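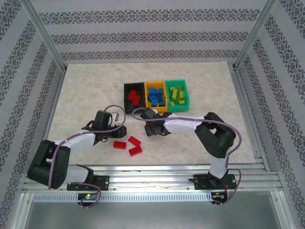 *Club de Lectura y Juegos de Mesa Ikska · sección de los que llegan tarde*

Vale, llevo desde mayo prometiendo que iba a escribir sobre lo del tomate y se me han ido acumulando los mensajes (dos, uno de ellos de mi hermana), así que allá voy.

Resulta que este año me ha dado por el huerto en la terraza. Ya sé que en el club me conocéis por perder al parchís y por dejar las novelas a medias en la página 200, pero una tiene otras facetas. La culpa la tiene Liesl Mayrhofer, que en la última quedada apareció con una bolsa de plantones y nos los fue encasquetando uno por uno. A mí me tocaron tres tomateras, una albahaca y una cosa sin etiqueta que durante semanas traté con muchísimo respeto y que al final era un pimiento.

Lo primero que aprendí es que una maceta grande, llena de tierra mojada, no se mueve. Pesa como un piano. Yo las llené en la cocina, tan feliz, con la radio puesta, y luego tuve que arrastrarlas hasta la terraza encima de una toalla vieja, marcha atrás y soltando palabrotas. ¡Llenadlas en su sitio, por favor!

Lo segundo: el sol. Mi terraza mira al oeste, y en el mes de mayo me parecía una maravilla. Ahora, a las cinco de la tarde, aquello es una plancha. Las hojas se me ponían lacias todos los días, yo corría con la regadera, y al día siguiente otra vez. Amra Tomić, que vive dos portales más abajo y tiene unas tomateras como armarios, subió a verlas y me dijo que las estaba ahogando. Que metiera el dedo en la tierra hasta el segundo nudillo y que, si salía con barro, guardara la regadera y me fuera a dar un paseo. Santo remedio. También le puse una sábana clara colgada del tendedero para que tuvieran algo de sombra a la hora mala, y oye, han revivido (la sábana es la bajera de flores, los vecinos ya se han acostumbrado).

Luego vino el capítulo del pulgón. Qué bicho más pesado. Probé con jabón potásico, que huele regular pero funciona, siempre al anochecer y dándole bien por debajo de las hojas. Hay que repetir a los pocos días, que la primera vez me confié y volvieron con toda la familia. En la albahaca no me atreví a echar nada y los fui quitando a mano con un algodón mientras escuchaba el audiolibro del club, así que, mira, por lo menos este mes he terminado el libro. Me gustó bastante más la primera mitad. El primo me sobra entero.

¿Y tomates? ¡Pues sí! Los primeros los cogí esta semana: cuatro, más bien pequeñajos y uno con la piel rajada. Los abrí por la mitad, aceite, sal gorda y una hoja de albahaca por encima, y me los comí de pie en la cocina sin avisar a nadie en casa. Estaban buenísimos. Si sumo tierra, macetas, cañas y jabón me he gastado 113 euros, o sea que me salen los tomates a precio de langosta, pero a la mata grande le quedan un montón de verdes y yo tengo fe.

El pimiento, por cierto, sigue sin dar ni una flor. Se admiten teorías. Sorin Radulović dice que le falta maceta y puede que tenga razón, porque lo tengo en un cubo de fregar con agujeros. Lo iba a cambiar el otro día, pero me dio pereza bajar a por otro saco.

Para septiembre quiero probar con lechugas y algo de espinaca, que me dicen que van bien en jardineras bajitas. Si alguien tiene jardineras muertas de risa en el trastero, que me las guarde y yo voy a buscarlas. Pago en tomates, cuando haya. Y Liesl, si estás leyendo esto: el año que viene ponles etiqueta, hazme el favor.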